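4. Connecting the label printer

The Claveo label printer is used for the shelf labels and the storage bin labels. Place it on a flat table before you begin.

4.1 Open the top cover and insert the label roll. The labels must face up.
4.2 Pull the first label out past the cutter, then close the cover.

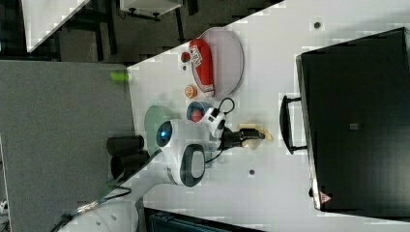
4.3 Connect the power cable and hold the Feed button for 2 seconds. One blank label comes out.
4.4 On the computer, open Settings, then Printers, and select Claveo 103.

Note: One roll has 539 labels. The printer does not warn you when the roll is almost finished — please check it before a large job.
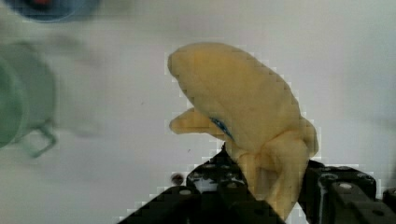

Milagros Escobar writes that on her computer the printer did not show in the list until she closed the Settings window and opened it again. We have now added this as step 4.5.

4.5 If the name is missing, close Settings, open it again and repeat step 4.4.

Caution: Do not pull the label backward through the cutter. The glue can stay on the roller.

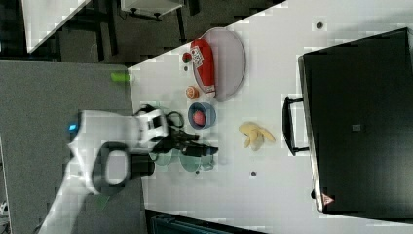 4.6 Print the test label. The text must be straight and dark. If it is pale, increase Darkness by one level and print again.
4.7 Write the date of the new roll inside the cover.

Cleaning of the roller is explained in section 5.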